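The Smallest Wooden Thing in the House

By Anitha Mudaliar

My grandmother kept hers in an egg cup. My uncle carries one behind his ear, like a carpenter with a pencil, and has been told off for it at three weddings. I own more of them than I will ever use, and until last winter I had never given the toothpick a moment of serious thought.

Then I spent a week in December in Flastitz, a birch town with one long street and a bakery that closes at noon, and I came home a changed woman. I am now a person who stops at restaurant counters to look at the points.

It began with a bowl of olives. The inn where I was staying served them each evening with a little glass of picks, and these picks were wonderful. They were smooth but not slippery, and pointed at one end only. The other end had two shallow grooves turned into it, so that it looked like a tiny chair leg. When I asked the innkeeper where she bought them she looked at me as if I had asked where she bought the snow. "Rothe," she said, and pointed out of the window.

Rothe is a workshop, a long shed behind the church with a lean-to full of logs. It has been turning birch into small things for four generations - clothes pegs, spoons, ice cream sticks, and, above all, toothpicks. They let me in the next morning, gave me a cup of coffee I could have stood a pick up in, and talked to me for five hours. I could have stayed for ten.

The first thing I learned is that a good toothpick starts with a boring tree. You want birch that has grown slowly and straight, with no knots and no drama. The log is cut into short lengths, softened with steam, and peeled. This is the part I would pay to see again! The log spins against a long blade and comes off in one continuous ribbon, pale and damp and sweet-smelling, piling up on the floor like wrapping paper. The ribbon is cut into strips, the strips into sticks, and the sticks go off to be rounded, dried, tumbled and sharpened.

The tumbling takes place in a drum the size of a small car, and it sounds like heavy rain on a tin roof. All those sticks rub against one another until the fuzz is gone. Skip it, or hurry it, and you get the kind of pick that leaves a whisker of wood between your molars and ruins the evening.

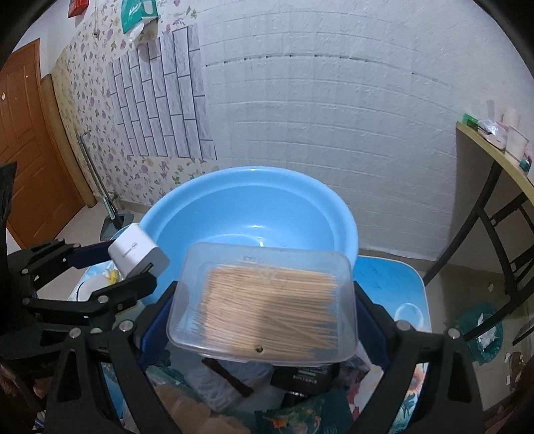
Pale wood, sharp at the tips: toothpicks in a translucent plastic box.

The second thing I learned is how very old the habit is. People have been poking at their teeth for as long as there have been people, and well before that too. Ancient teeth turn up with fine grooves worn into the sides, the sort of mark you get from working a thin stick back and forth over many years. We have used thorns, quills, splinters of bone and stalks of dried plants. The wealthy had picks of silver and gold, some of them hung on a chain around the neck. A guest at a grand table might have pulled one out between courses with a flourish, and I think dinner parties have lost something since.

The wooden pick as a throwaway item, sold by the box, came along in the nineteenth century, when machines made it possible to turn a tree into an absurd number of tiny spears in a day. After that, there was no stopping it. It became a thing to chew on outside a diner. It held sandwiches together and wore paper flags and cellophane frills. Bakers stuck it into cakes, and I still trust it more than any timer I've owned.

The grooves on those inn picks, by the way, have a story told about them everywhere, that you are meant to snap off the end and use it as a rest for the pointed part, the way you would rest chopsticks. I put this to the woman who runs the sharpening bench at Rothe. She laughed for quite a long time. As far as she is concerned the grooves are there to look nice, and a person is welcome to snap off whatever they like.

There are builders, too. I had assumed toothpick models were a rainy-day hobby for the very patient, and they are, but some of them are also astonishing. In the reading room of the Flastitz library there is a model of the old rail bridge at Dolon, made from 2,101 picks and white glue. I know the number because it is painted on the base in careful blue figures, and because I read it out loud and was shushed. The arches are doubled. The handrails are made from split picks, each one halved lengthwise with a razor. It took its maker two winters, and she built it entirely from memory, the real bridge having been gone for years.

I went home and tried to build a modest shed. It leaned from the first wall. Triangles, the library pamphlet says, always triangles, and I would pass this on to anyone starting out. A square of picks will fold flat if you breathe on it, while a triangle holds. Use less glue than you want to. Let every joint set overnight, over a drawing taped down under waxed paper.

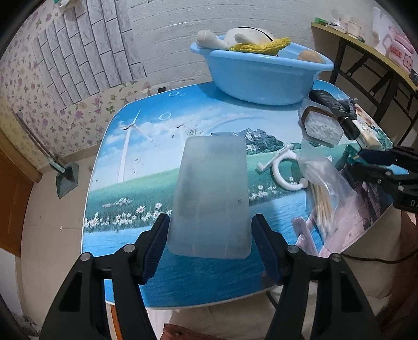 A frosted block on a printed tabletop, with daisies, turbines and blue sky.

Cooks have their own views, and I collected as many as I could. For rolled meat, soak the picks first or they will scorch. For a cake, go in at an angle near the center, and look for crumbs as well as batter. For an avocado pit suspended over a glass of water, three picks will do and four will do better. A retired pastry cook in Prundirano told me she keeps one in her apron for lifting a single bubble out of a glaze, and she showed me - a tiny flick, and the surface closed up like a pond.

I brought 400 of the grooved ones home in my suitcase, wrapped in a sweater. I have been handing them out with olives ever since. So far two friends have remarked on the ends, and one of them snapped hers off and rested the point on it, very pleased with herself. I let her have it.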